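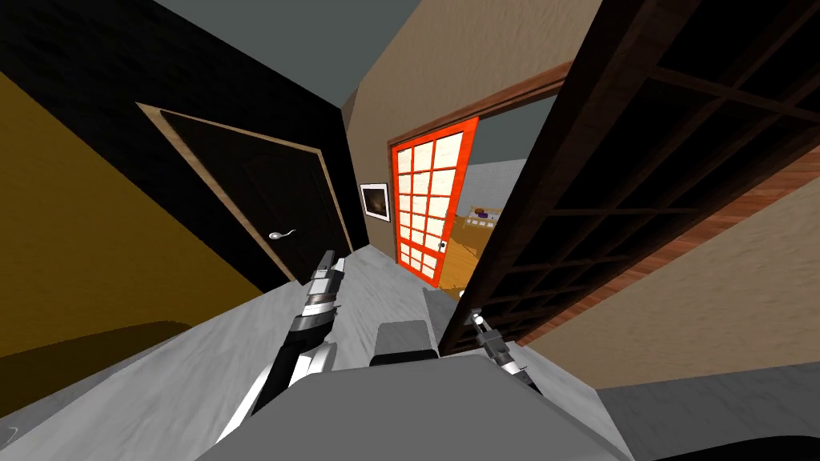

Evton String Quartet
Khattak Recital Hall, Flurnley
Season Closing Concert

The closing concert of the chamber series in Flurnley was presented in June to a nearly full house. The Khattak Recital Hall seats 300, and the box office had released the last of the balcony by the middle of the afternoon. I attended as a subscriber, which I have been since the series moved to its present home, and I offer the following remarks in that capacity.

The program consisted of three works: the Haydn Quartet in D major, Op. 64, No. 5, known as "The Lark"; a new piece by Uzma Tarar entitled "Dosix"; and, after the intermission, Schubert's Quartet in D minor, "Death and the Maiden." Printed notes were supplied by the composer for her own work and by the series office for the remainder. The notes on the Haydn repeated last season's text without alteration, including the misprint in the second paragraph.

The Haydn was taken at a moderate pace. Sobia Cheema, who leads the quartet, played the long opening melody of the first movement with very little vibrato, and the three lower parts kept their short notes dry and even beneath her. It was a restrained reading. Some listeners near me thought it too restrained, and I had some sympathy with that view during the minuet, where the accents on the upbeats were smoothed over almost entirely. The finale was another matter. The running notes were clear at every point in the hall from which I have since had a report, and the fugal passage in the middle was passed from player to player without any loss of speed.

Ms. Tarar spoke briefly before the performance of her piece. She explained that the title was the name of a card game played in her grandmother's house, the rules of which have been lost, and that the six sections follow the order of play as far as she could recall it. The work lasts 20 minutes. It opens with the viola alone, plucking a figure of five notes that returns in each section in a different register. The fourth section, in which both violins play near the bridge while the cello holds a single low note, was received in complete silence. I was less persuaded by the fifth, which repeats material already heard at length, and I would not be sorry to see it shortened before the score is published. 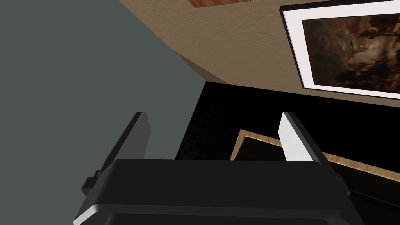

The intermission was extended on account of a broken string on the second violin, and the audience was informed of this from the stage. Patrons who had relied on the printed finishing time were inconvenienced, and I understand that several left before the end in order to meet the last bus. The series office may wish to consider listing a later time in future programs.

The Schubert received the finest playing of the evening. The first movement was given with its repeat, a decision I support, and the quartet did not hurry the quiet triplets that lead back to the opening. In the variations Ms. Cheema allowed the cello to take the lead in the second, moving her own part well into the background. The fifth variation grew steadily from a whisper to a volume I had not thought four instruments could produce in that room. There were small lapses of tuning in the scherzo, chiefly in the octaves between the violins. The last movement was fast, perhaps a shade faster than the hall can bear, and the final pages lost a little of their detail in the echo under the balcony. The applause was long and the players returned to the stage several times. No encore was given.

A word should be said concerning the seating. I occupied seat 54 in the lower section, on the cello side, where the bass is generous and the second violin is sometimes difficult to hear. Subscribers who are considering a change for next season are advised to request the center block, behind the cross aisle. The sound there is more even, and the view of the players' hands is better. The side balcony remains suitable for piano recitals but cannot be recommended for strings.

Next season's programs have been posted in the foyer. The Evton Quartet is listed for one appearance, with a Bartók quartet and the Ravel, and renewal forms may be left at the box office window during concert hours.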